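Garilent Overnight Hair Mask, 200 ml

We stock a lot of hair masks, and I keep going back to this one! Garilent make it in Brerkport, in small batches, and it has the thick, slightly waxy feel of an old-fashioned balm (the lid takes a proper twist). It's meant for dry, coloured or curly hair, and mine is all three by December. 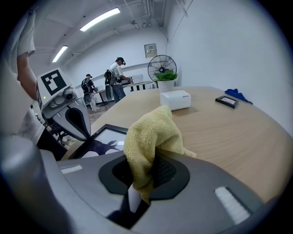
How to use it

Wash your hair as normal and squeeze out the water. Work a walnut-sized blob through the ends, comb it down, and leave it in until morning. If you can't face sleeping in it, 14 minutes before a rinse still does a lot of good.

The scent is fig leaf and a bit of clove, softer than the De Luca version we used to sell.

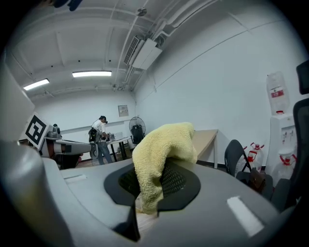
Fine hair needs far less of the mask, so start with a pea-sized amount and keep it well away from the roots. I made that mistake twice and looked as if I'd been swimming. For drying afterwards, a crumpled yellow terry towel like the one in the photo is all you need: scrunch the ends upwards in it and don't rub. Curls love it!

Details

Product code: 883
Jar: glass, with screw lid
Weight with packaging: 307 g
Keeps for 12 months once opened
Goes well with: Gurex wide-tooth comb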